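Work Surfaces at Grurnavdale: The Round Table

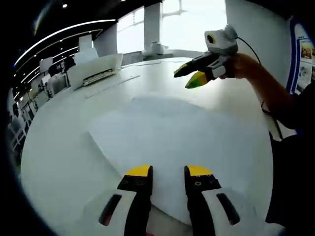

Rafferty Mercado

Large round table, white top, with a white sheet laid across the middle. The far edge of the sheet is rounded and the near left edge forms a faint diagonal ridge.

This gallery covers the surfaces in the ground floor workroom at Grurnavdale. The notes are for people who lay out and fold flat goods there, and for anyone fitting out a similar room. The round table has its own page. The long benches and the wall shelf are on separate pages.

Table

The top is 70 inches across. It was bought secondhand from the Warkura canteen sale in August and moved in through the double doors on its edge. It stands clear of the walls on all sides, with enough room for a chair to be pulled out and a person to pass behind it. Two people can work on one sheet from adjacent positions or from opposite sides. Adjacent is the usual arrangement for small pieces, opposite for anything that has to be pulled flat.

A round top has no straight edge to square against. On the benches, the hem of a sheet is lined up with the front edge and the rest follows. On the round table the first fold has to be made by matching corner to corner, and the crease is then used as the reference for the second fold. This takes longer. The advantage is that a sheet can be worked from any side without being turned.

White on white

A pale sheet on a white top has very little contrast. The outline is read mainly from the soft shading along the raised parts. Low ridges are easy to miss from directly overhead and easier to find from a seated height, looking across the surface. Running the flat of the hand from the center outward will find the rest.

We tried a gray underlay for one month. It made the edges easier to see, but it slid on the top and had to be straightened after every few pieces. It is now used on the benches only.

Laying out

Set the sheet down near the middle of the table and open it toward the far side first. Pull the near edge last. If a diagonal ridge remains at one corner, lift that corner and lay it down again. Pushing the ridge flat usually moves it somewhere else.

Keep cups, pens and tape off the top while a sheet is open. Cables should come in from one side and stay clear of the cloth or paper being handled. Sleeves catch too, and loose cuffs are worth rolling up.

Folding counts

The room log shows 2,847 pieces folded on all surfaces in the last period, against a planned 3,000. The shortfall was mostly large sheets, which were left for the round table and then waited for a second person. Large sheets are now scheduled in the morning, when the room has at least 2 people in it.

Surface care

Wipe the top with a damp cloth and dry it before laying anything down. Mallitz cleaner is kept on the lower shelf for ink and adhesive. Use a small amount, rinse, and leave the area for ten minutes. Do not use scouring pads. The finish near the old canteen side already has a dull patch from one, and it picks up dirt faster than the rest.

Check the rim at the same time. Any rough spot will snag a thin sheet as it is drawn over the side. Report it in the log with its position, taking the door side as twelve o'clock.

Chairs

Standing is preferred for sheets wider than the arms can reach. For smaller pieces, the Bíró stools are the right height if set one notch below the top. The fixed chairs from the office are too low and put the forearm against the rim.

Stools go back under the table at the end of the session, seats level, so that the floor can be swept.

More in this gallery: long benches, wall shelf, folding board, storage bins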